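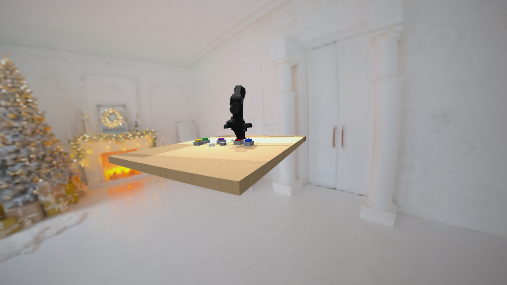
**Vivano opens a free listening line for young people in controlling relationships**

TILTUTLOW — Vivano, a support organization for teenagers and young adults, opens in January a free telephone and chat line for people who are afraid of their partner, or who are not sure if what they live is love. The line is called Hamis. It is for callers from 13 to 24 years old, and also for the friends and relatives who worry for them.

Hamis is open every evening from 4 p.m. until midnight. Callers do not need to give a name, an address or the name of their school. The service is offered in English, French and Arabic.

The idea came from letters. Two years ago, Vivano put a page on its website where young people could write about a relationship that had hurt them. More than 2,000 letters arrived. Many of the writers had a difficult life at home and met somebody older who was kind to them in the first weeks. Later came the questions about their phone, their clothes and their friends. A large part of the letters ended with the same sentence, in different words: "I have not told this to any person before."

"When I read these letters, I recognized myself at 16," said Ghizlane Tahiri, director of Vivano. "I thought that he was jealous because he loved me. My mother thought the same, and she wanted only good for me. I needed one adult who would ask me how I felt, and who would wait for the answer."

The people who answer on Hamis are trained for three months before their first evening. They learn how to listen without giving orders, how to speak about safety, and when they must call for help. They will not tell a caller to leave a partner. "A girl who hears 'leave him' from everyone stops to talk with everyone," said Tahiri. "We want that she calls again, also if she went back to him. Boys too. We had many letters from boys, and they were often the shortest ones."

If a caller is in immediate danger, the team stays on the line and helps the person to contact the emergency services. For callers under 18, there are rules about when the team must inform child protection. These rules are explained at the start of each conversation, in simple words, before the caller tells anything private.

The first two years of Hamis are paid by the Farouk Fund, a family foundation in Tiltutlow. The fund has no access to conversations or letters.

Together with the line, Vivano publishes a small booklet for parents, "Before You Ask His Name." It gives advice for the first talk at home: choose a quiet moment, do not take the phone away, do not speak badly about the partner in the first minutes. The booklet also has a chapter for parents who reacted with anger and want to try again. Schools, libraries and doctors in Tiltutlow can order it without cost from Vivano — 2,000 copies are printed for the start.

**About Vivano**

Vivano is a nonprofit organization based in Tiltutlow. It offers individual talks, evening groups and school visits on the subjects of family, love and respect. All services for people under 25 are free.

**Press contact**

Vivano press office, Tiltutlow. Interviews with Ghizlane Tahiri are possible in English and French. Vivano does not arrange interviews with callers or with the authors of the letters, and asks journalists to respect this.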